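Foletura Suction Soap Dish — Yellow

Item 1066
In stock, ships from our Furier warehouse

Bright yellow plastic, glossy finish. Deep oval cup on a short neck, wide suction base underneath. One bar at a time. Good by the kitchen sink, in the shower, on the side of the tub, wherever you keep losing the soap.

Takes most regular bath bars, including the pinched-waist kind. Big square laundry blocks — no, too wide. Measure first if you buy the chunky handmade ones.
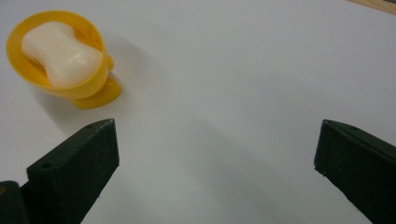
Soap is sold seperately. We carry the De Luca white bar (item 3552) and it's a snug fit when new, gets easier to grab after a few days of use.

How to mount
Wipe the tile or glass clean, let it dry. Press the base down hard in the middle, hold for a bit. Smooth surfaces only. Won't hold on brick, wallpaper, textured tile or painted plaster. Leave it overnight before you put a bar in. If it slips, wash the base with dish soap, dry, try again.

Cleaning
Warm water and a sponge. Tip out any water that collects in the cup. No bleach, no scouring powder — it dulls the shine. Not for the dishwasher.

Colors
Yellow only right now. White is item 1789, back in March we hope. Blue is discontinued, please stop asking Dušan.

Ordering
Limit 2 per customer at the sale price. Sale price shows in the cart, not on this page, we're fixing it. Hotels and rentals wanting a case, write to Yasaman Shirazi on the contact form and put the item number in the subject line.

Returns ok if unused and in the orginal bag. Shipping back is on you unless it arrived cracked.

Page updated 6/3/25

See also: Wirus toothbrush cup, Wirus hook strip, De Luca sponge holder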